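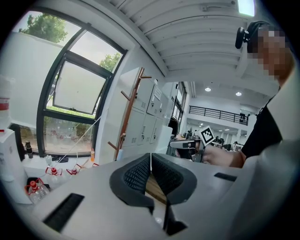
About Us

Welcome to Femetbridge! We're a small cooking school on the upper floor of the old Breathnach building, and if you've found this page you are probably wondering who we are and whether you need to know how to cook before you come. (You don't. Plenty of our students arrive having only ever made toast, and they do just fine.)

The school started as a supper club. A handful of us who had worked in the kitchen at Cenda, back when Cenda was still open for lunch, kept meeting up after it closed because we missed feeding people, and guests kept asking if we'd show them how the dumplings were folded. One March we finally gave in and ran a proper class, and we've been at it ever since, with a good deal more flour on the floor than we'd like to admit.

Our classes are small on purpose. We take 12 students at a time with 2 teachers in the room, so you're never left alone with a sauce that's doing something alarming. Most courses run for four weeks, one evening a week, and you eat what you make at the end of each one, sitting down together like a family would. Bread and soups are the most popular, but our own favorite is the Branau course, named for the valley where so many of our recipes come from, all slow braises and plum cakes and pickled everything.

We buy from growers we know whenever we can, and the menus shift with whatever they bring us, so please don't be upset if the leek tart you saw on the schedule has become an onion one by the time you get here! Tell us about allergies when you book and we'll work around them gladly.

Come hungry, wear comfortable shoes, and bring a container for leftovers.

Comments

plumcake_fan
Took the Branau course with my sister and we still make the braised cabbage every other week. Will you be running it again in the spring?

Femetbridge
So glad to hear it! Yes, the next one starts in March and booking is open now.

northside baker
Is there parking behind the building or only on the street?

Femetbridge
Only on the street, I'm afraid, but it's free after six.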